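Jenance finger pad trials, README

This folder has the recordings from our comparison of finger pads for the hand-held gripper. We tried 3 pad types on small office objects, mostly binder clips, which must be picked from a white table and put in a drawer of the organizer. Each pad type has 22 recordings per operator. The operators were Radka Kovačević and Younes Samir.
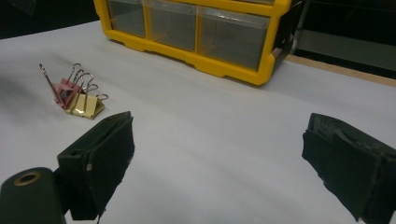
Pad C was added in February, after Taha Fawzy asked for a softer material. Please do not compare its times directly with A and B, as the drawer position was changed between them.

Folders
pads_a, pads_b, pads_c: video and finger width, one folder per recording
notes.txt: remarks of the operators, not corrected

Known problems
In over 10 recordings of pad B the finger width is missing at the start. They are marked "partial" in the list.

Questions about the files go to Itziar Segura.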